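トイレのタンクの水、止まらないときどうしてますか？(水まわり雑談板)

1 : ねこぜ
築年数のいった部屋に住んでます。4月に入ってから、夜中の2時ごろになるとトイレのタンクから「シュー…」って音がするようになりまして。最初は隣の部屋かと思ってたんですよ。でも耳を近づけたらうちでした(泣)
水道代の検針票を見たら3269円。前回より明らかに高い！一人暮らしでこれはちょっと…。
管理会社に電話する前に自分で見られるところがあれば教えてください。工具はドライバー一本とモンキーレンチくらいしかないです。

2 : まるた
止水栓を閉めて音が止まるか、まずそこから。止まるならタンクの中の話で、だいたいボールタップかゴムフロートです。

3 : 湯けむり三号
寝る前にタンクに食紅を数滴たらしてみてください。朝、便器のほうに色が出てたらゴムフロートから漏れてます。うちはこれで一発でした。食紅は製菓コーナーの100円くらいのやつで十分ですよ〜

4 : ねこぜ
さっそく食紅買ってきました！赤しかなくて、朝見たら便器の水がうっすらピンクで、わかってても一瞬ぎょっとしました…。ということはゴムフロートですね？

5 : 湯けむり三号
ですね。黒いゴムの玉みたいなやつ、触ると手が真っ黒になるのでゴム手袋をどうぞ。白いタオルで拭くと一生後悔します(しました)

6 : 配管おじ
ちょっと待った。ゴムフロートだけ替えて終わりにする人が多いけど、自分は反対。古いタンクは弁座のほうにも水垢がついてて、ゴムを新品にしてもまた漏れる。替えるならついでに弁座も指でなぞって、ざらついてたらスポンジでこすってから新しいのをつけること。
それと作業前にタンクのふたを外すとき、手洗い管つきなら裏のホースがつながってるから、真上に持ち上げて横からのぞく。いきなり引っぱると折れる。
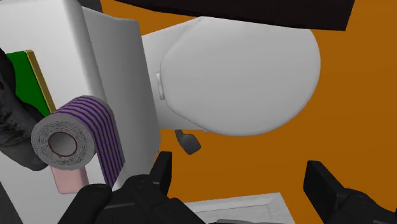 あと便ふたは閉めておくこと。工具や部品を便器に落とすと本当に面倒だから。自分は昔ナットを落として、便器ごと外すはめになった。あれ以来、作業中は必ず閉めてその上に古タオルを敷いてる。

7 : まるた
弁座をこするのは賛成だけど、硬いスポンジは駄目だと思う。傷がついたらそこからまた漏れるし。やわらかい面だけでいいのでは。

8 : 配管おじ
硬い面でやれとは書いてない。

9 : まるた
書いてないから書いたんです。初心者さんが読むスレなので。

10 : 湯けむり三号
まあまあ(笑) おふたりとも言ってることはほぼ同じですよ！

11 : Bernadette Hayes
はじめまして。日本に住んで長いのですが、前の家がHanelという小さい会社の輸入タンクで、部品がどこにも売っていなくて困りました。結局Bevariという店で取り寄せてもらって、届くまで毎回止水栓を開け閉めして使っていました。ねこぜさんも、ふたを開けたら先に型番を写しておくといいと思います。型番が見えるところにない場合もあるので、タンクの内側も見てください。

12 : ねこぜ
Bernadetteさんありがとうございます！型番、タンクの横のシールが半分はがれてて読めなかったんですけど、内側にもありました。助かった〜。
ホームセンターで店員さんに聞いたら、合うのは鎖の長さを自分で調整するタイプだそうで。で、つけてみたんですけど、今度はレバーを戻しても水が流れっぱなしになって大パニックでした。

13 : 湯けむり三号
鎖が短いんだと思います！ぴんと張ってるとゴムが浮いたままになるので、玉2〜3個ぶんたるませて。

14 : 配管おじ
たるませすぎても駄目。ゴムの下に鎖が入って挟まる。レバーを何度も動かして、毎回きれいに座るか見ること。うちのは弟の家のも含めて全部これで直してきた。
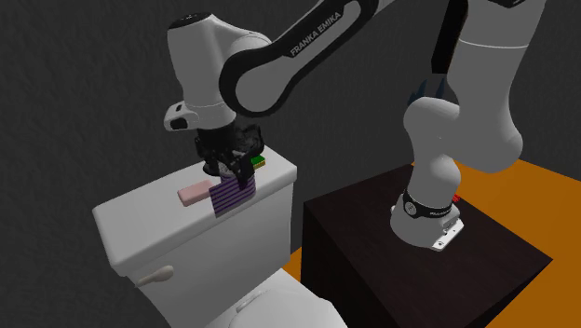
ついでに水位も見ておくといい。オーバーフロー管の先から2、3センチ下が目安で、それより上まで来てるならボールタップ側の調整も要る。調整リングが回らないときは無理に回さない。樹脂が古いと割れる。

15 : ねこぜ
鎖、たるませたら直りました！！水位も線のところで止まってます。夜中の音もしなくなって、ゆうべは久しぶりに朝まで寝ました。
ちなみに止水栓を全開に戻したら、勢いがよすぎて手洗いの水が床まで飛びました。

16 : まるた
おめでとうございます。止水栓は全開にしないほうがいいです。閉めるときに何回転させたか覚えておいて、同じだけ戻す。

17 : ねこぜ
回転数、数えてなかったです…。ちょっとずつ開けて飛ばないところで止めました。

18 : 通りすがりの賃貸民
水をさすようで悪いけど、賃貸なら先に管理会社じゃない？ 部品代も出してもらえるかもしれないし、自分でいじって水漏れさせたら下の階の分まで請求されることもあるよ。

19 : 湯けむり三号
それは確かに。でも夜中にシューシュー鳴ってるのを何日も待つのもつらいんですよね〜。うちの前の管理会社は折り返しが来るまで一週間かかりました。

20 : 通りすがりの賃貸民
一週間はひどいな。でもせめて連絡した記録だけは残しておいたほうがいいと思う。

21 : ねこぜ
ごもっともです。今日の昼に電話して、交換したことも正直に話しました。怒られはしなかったけど、「次は先にご連絡ください」と言われました。はい…。外した古いゴムは一応袋に入れてとってあります。
部品のレシートも出してみるつもりです。次の検針票が来たら、いくら下がったかまた書きにきますね！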